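The Drawer Under the Phone

We have not had a phone in the kitchen for years, but the drawer beneath the place where it used to hang is still called the phone drawer, and it has been filling up ever since. In May I decided to empty it. I told my husband Deepak it would take ten minutes. He asked if I'd like him to go out for the afternoon, and I said yes, and he took the car.

I should say that I have tidied this drawer before. Eighteen years in this house, five serious attempts. The method is always the same: everything comes out, gets looked at, gets called useful, and goes back in at a slightly different angle. Last time I bought a set of dividers, and now the dividers are also in the drawer, on their side, under a takeout menu for a place that closed.

So this time I had rules. Small things only, one at a time, on a clear bit of white surface with good light, and each one had to be named out loud before it could stay. If I couldn't name it, out it went. My friend Madhu Bansal swears by this, although Madhu also keeps her spare keys in a bag of rice.

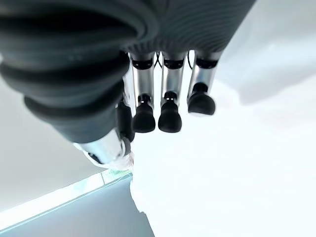 4 min read -- 1,256 views

The pale greenish see-through bit by the blue edging is exactly the sort of thing I mean. Small, clearly part of something, and no help at all when asked what. I have met a hundred of its cousins. They are never broken and they never fit anything, and the day after you throw one out the blender starts making a noise.

Naming things out loud slows you down more than you'd think. "Key," I said, to a key. Then I had to go and try it in every lock we own, including the shed, which doesn't lock. Batteries were worse. I don't have a tester, so I used the TV remote, and by the time I was done with that I'd watched most of a show about barges.

Around three o'clock I called my sister-in-law Sunita to ask if she wanted the birthday candles. She wanted to know how burned they were. We discussed it for longer than a candle deserves.

Things that stayed: tape, scissors, the good pen, a flashlight, rubber bands (too many), and the manual for a Keane toaster we gave away. I can't defend the manual. It has a nice drawing of toast on the front.

Things that left went into a shoebox marked OUT, and the shoebox went by the back door, where Deepak found it when he came home. He took two things out of it and put them in the phone drawer.

The closet in the hall is next. I've bought dividers.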